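Stop selling me the kit and sell me the brush

October 26, 2024

I bought another leather care kit. I know. I said I wouldn't. It came in a nice box with a lid that slides, and inside the box there were 15 separate things, and I have used two of them.

Let me go through it fast because I have a pair of boots drying by the door and they need doing tonight. The kit is from Lareo. One horsehair brush, decent. One tin of black cream, also decent, smells like the stuff my uncle used. Then the rest. A sponge in a plastic clam shell. A tiny metal shoehorn. Edge dressing in a color I don't own. Three cloths, thin as napkins. A suede eraser, and I have no suede. I could go on but you've got the same drawer I've got. 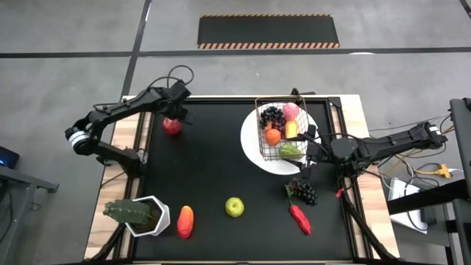
So my complaint is with the kit as a thing. Not Lareo in particular, they're no worse than the others. Sinlow does it too, and theirs costs more. Somebody in an office decides a kit has to look full when you lift the lid, so they fill it. The brush gets smaller to make room. That's the part that makes me mad. The brush is the whole job! A good brush does nine tenths of the work on an ordinary pair of brown lace-ups, and in these boxes it's always the size of a bar of hotel soap.

I had this argument with Stamatia Stamatopoulos, who taught me how to do this in the first place. She worked the counter at Panagiotou, the repair place, back when it had the two windows and the bench out front. She says I'm wrong. Her view is that people who buy a kit start taking care of their shoes, and people who don't buy a kit don't. The box sits in the hall and it nags them. Fine. I'll give her some of that. My own first box nagged me for years.

But she never used one. I asked her straight out what was on her side of the counter and it was a big brush for dark, a big brush for light, a rag made out of an old T-shirt, and a jar of conditioner. Four things. She did hundreds of pairs with that. When the rag got stiff she cut another one.

And the price. My kit was 120 dollars. If I price the brush and the cream on their own, same maker, I'm nowhere near that, not even close. The rest of the money went on the box and the stuff I'll be throwing out next time I move. You can say nobody forced me. True. I was in a hurry and it was right there by the register at Hiltum, stacked up with the ribbon on.

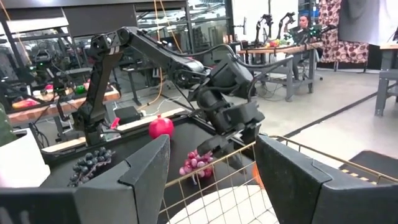 Wire mesh basket, fruit handling setup.

Gift buying is where it really gets bad. Half of these get bought by someone who doesn't polish shoes for someone who doesn't polish shoes either. The giver likes the box. The reciever says thank you and puts it on the closet shelf, and by February the cream has dried out and cracked away from the sides of the tin. I've been handed kits like that at yard sales. Never opened, or opened once. The little shoehorn still in its wrapper.

What would I do instead? Easy. Sell a big brush. A real one, with a handle that fits a grown hand, and hair dense enough that you can't see the wood through it. Put a card with it that says how to use the thing. Brush first, dry. Thin layer of cream, thinner than you think. Walk away for a while. Brush again. Done. If they want a box, they can use a shoe box, they've got one, it came with the shoes.

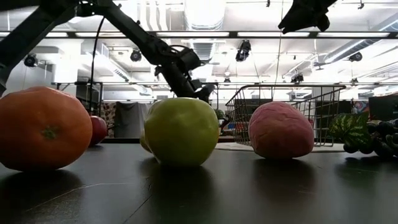
Then let people add on. You bought suede? Now get the eraser. You've got tan boots? Now get the neutral. One thing at a time, when there's a reason for it. I think stores would sell more this way over the years, though I admit I've never run a store and the ones who do seem sure of the opposite. Hiltum had 500 of these kits stacked up according to the kid at the register. Maybe he was exaggerating. It was a big stack.

One more gripe and then I have to go. The cloths. Why are they always white? And why so small? You wrap it around two fingers and there's nothing left to hold on to, so it slips and you get cream under your nails. Cut up a T-shirt. Cotton, washed a lot of times, no printing on it. Free, and it works better then anything I've ever pulled out of a kit.

I'm keeping the Lareo brush, small as it is. It's good for getting in around the eyelets. The tin I'll finish. The edge dressing is going to my neighbor, if he wants it - oxblood, if anyone else is interested. The box is holding batteries and a tape measure now.

Boots are dry. Going to go do them.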